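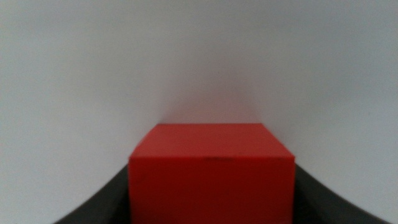

**How much does the wrist camera matter for block stacking once the cube is already in the grip?**

Very little for the transport phase, and quite a lot for the approach before it. In our ablation, masking the wrist view after the fingers closed changed the success rate by less than the spread between training seeds. Masking it before they closed cost far more than that.

---

**ebrennan** wrote:

Some numbers behind the answer, as people asked in the gripper thread. The setup is two arms, a fixed camera on the table, one camera per wrist, and three cubes. The training set is 800 teleoperated episodes. Evaluation is 300 rollouts per condition with the same start positions.

| Condition | Full stack completed (of 300) |
|---|---|
| All cameras | 243 |
| Wrist views masked after grasp | 238 |
| Wrist views masked before grasp | 151 |
| Fixed view masked throughout | 97 |

Masking means the image is replaced with the training set mean. Weights are not retrained. The code is a fork of Javeton with the camera dropout patch applied.

Éabha Brennan

---

**hustberg_dan** wrote:

I don't think the second row supports the claim. With the weights frozen you only learn that this policy ignores the wrist view during transport. A policy trained without it might do better or worse. We ran the retrained version on the Hustberg rig last August and the order of the conditions changed.

Also, what does the wrist view contain after the grasp? If it is one face of a cube and two fingers, there isn't much there to use.

---

**ebrennan** wrote:

Agreed on the first point. I should have written "this policy" and I will edit the readme.

On the second: color, and whether the cube sits square between the fingers. The stack target is never in view when the cube is held low and the background is plain. I'd expect the view to become useful again just before release, when the lower cubes come in, but I haven't split transport from placement yet.
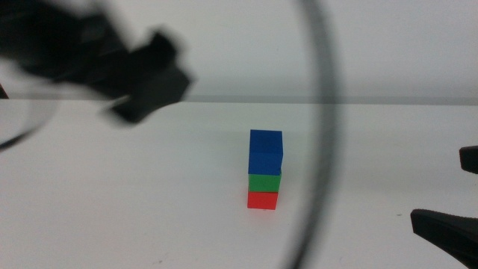 *Fixed camera, both arms partly in view. Blue on green on red, red a little left of the two above it.*

---

**mkr_controls** wrote:

How do you score that one? There's a visible offset at the base. The Cunier protocol would want a tolerance, and I don't see one in your table.

---

**ebrennan** wrote:

Scoring is binary. Three cubes in one column, correct order, no finger contact, held for 60 control steps. Offset is logged but does not count against the rollout. I left it out of the table for that reason.

---

**mkr_controls** wrote:

Then the wrist camera could be helping with something your metric can't see. A policy that stacks three cubes with a lean gets the same score as one that stacks them straight. I'd rerun the table with mean offset per condition before saying "very little".

---

**ebrennan** wrote:

The offsets are already in the logs, so no rerun is needed. I'll add a column. My guess is a small difference between rows one and two - if it turns out larger, the answer at the top gets changed.

---

**tobler** wrote:

Slightly off topic. Is the cable in front of the fixed camera there in all 800 training episodes? If it moves with one of the arms, the policy may be reading arm pose off it. That would inflate the drop in row four.

---

**ebrennan** wrote:

I haven't checked. The easy test is to paint the cable region with the mean color and leave the rest of the fixed view alone. Added to the list.

---

**hustberg_dan** wrote:

Ó Dálaigh masking does that, there is a script in the Javeton contrib folder. Use the version after commit 1711, the earlier one shifts the mask by a row when the image height is odd.

---

**ebrennan** wrote:

Thanks, using that. The offset column goes up first, then the cable test, then the retrained conditions if I can get the GPU time.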